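**To:** Plarkholm Small Grants
**From:** Shahla Ansari, Wokedstead Toy Library
**Re:** Second progress report, to the end of September

You asked for a shorter report this time. I've done my best.

## Where we're up to

The toy library has been open in the old seed store since winter and is now lending on Wednesdays and Saturday mornings. The first report said we would also be lending on Fridays. We tried Fridays. Fridays in Wokedstead belong to swimming lessons, and after a month of sitting among the puzzles with the heater on I moved those hours to Wednesday afternoon, when people have the decency to turn up.

We signed up 22 new families this quarter, against a target of 30. Most of the shortfall is on the north side of the river, where the bridge works have turned a short drive into a long one. Council says the bridge will reopen before Christmas. Council hasn't said which.

## The shelving

The main spend was shelving. We chose Hutent units on price and on the strength of a brochure that used the word "effortless" on the front cover. They arrived on time, which I want noted in their favour, and with instructions for a different unit, which I want noted too. The right instructions came by email nine days later. By then we had built four bays by instinct and had to take two of them apart.

All bays are now up and bolted to the wall. The bottom shelves are at toddler height, as promised in our application. A consequence I didn't foresee in the application is that toddlers can now reach the bottom shelves. We have moved the marble run.

## The catalogue

We have switched from the exercise book to Cheon, the lending software you suggested. It works well enough once you've accepted its view of the world. Cheon was made for book libraries and insists on an author for every item, so our wooden train set is by Unknown and so is the trampoline. Unknown is easily our most popular author.

Late returns are down now that the reminders go out by themselves. One family replied to the reminder asking whether they could pay rent on the balance bike. I have put them down for the next round of member consultation.

There are still 17 items in the system marked "missing, piece". That comma was a typing error of mine and I haven't found where to fix it. It covers everything from a lost domino to half a pirate ship. If the part can be replaced we order it, and otherwise the item goes on the discount shelf with an honest label.

## Money

Spent this quarter: $3590, covering shelving, wall fixings, the software subscription, storage bags and one replacement kettle. The kettle isn't an eligible expense under your guidelines and I have since paid for it out of the raffle tin. Receipts are attached, including the one that went through the wash.

We are slightly under budget on freight and slightly over on bags. Mesh bags looked like an extravagance until we tried lending building blocks in cardboard boxes — in the wet, to people with prams.

## What gets borrowed

Ride-ons still go first, then puzzles, then dress-ups. Jigsaws over a certain size go out in school holidays and come back with a look of relief on the parent.

The change this quarter is pretend food, which barely moved over winter and now has a waiting list. Toy fruit is in demand, plates and all. I'd like to put part of the remaining stock budget toward a second set, if you have no objection to your money being spent on fruit that won't go off.
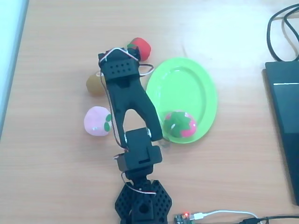
## Next quarter

- Open a drop-off point on the north side, bridge or no bridge.
- Replace the wheels on the two older ride-ons.
- Run the member survey. It will be one page.
- Find the comma.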